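Banby's loan cupboard wants its crutches back

The equipment loan store at Banby has asked residents to look behind their doors, under their stairs and in the boots of their cars, after a stock check found that 1013 walking aids and supports had gone out of the building and failed to come home.

The store, which lends crutches, walking boots, wrist splints and hinged knee braces to people leaving the fracture clinic, published the figure on Monday along with an appeal headed "No Questions Asked". The form that must be filled in on return has six questions on it.

Crutches make up most of the missing stock, at 844 single items. The store lends them in pairs. It has declined to guess how a town ends up with so many people holding on to just the one, though it notes that they are popular with gardeners, and that two were handed in last August with runner beans still attached.

Knee braces are the bigger worry, being the dearest things on the shelves. The standard model, the Grollico, has a metal hinge on each side and a dial that limits how far the leg can bend. It has to be set by a fitter, who writes the angle on a label so that the patient can leave it alone. Returned braces suggest that patients see the label more as an opening offer.
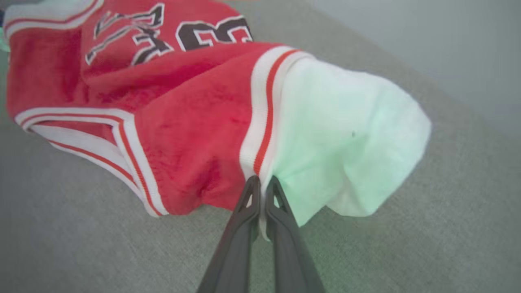
Under the present rules a brace is lent for twelve weeks, after which the borrower gets a letter. A second letter follows a month later, in bolder type. There is no third letter. The store admits this has become widely known.

From next month the letters will be replaced by text messages, sent through a booking system supplied by Cimach. The firm says its system can remind a borrower up to nine times. A trial in the spring reached a good many people, including several who had returned their equipment already and one who had never borrowed any but came in to apologise.

Deposits were looked at and dropped. A charge of £20 a brace was thought likely to put off those who most need one, and the store has no till. It does have a tin, which holds the key to the other cupboard.

Anything that comes back is checked, washed and, where possible, lent out again. Straps and liners are thrown away and replaced, and frames with bent hinges go to Xue, the repair workshop on the trading estate, which straightens them for less than the price of a new one. Xue handled 969 items for the store last year. It asks that people stop trying to mend the hinges themselves, and would particularly like a word with whoever has been using bicycle oil.

Walking boots can be returned singly, as that is how they were lent. The store would be grateful if they came without the sock.

Wheelchairs are not part of the appeal, all but two having been accounted for. One of those is thought to be in Portugal.

Equipment can be left at the side entrance between nine and four on weekdays, or in the green bin by the main doors at any hour. The bin takes crutches, boots and splints. It does not take walking frames, despite what has been done to the lid.

Borrowers who still need their brace should ring the store and ask for an extension, which is free and nearly always granted. The line is open on weekday mornings. Calls are answered in turn by the same person who works the side entrance, so those ringing are asked to let it ring for a while.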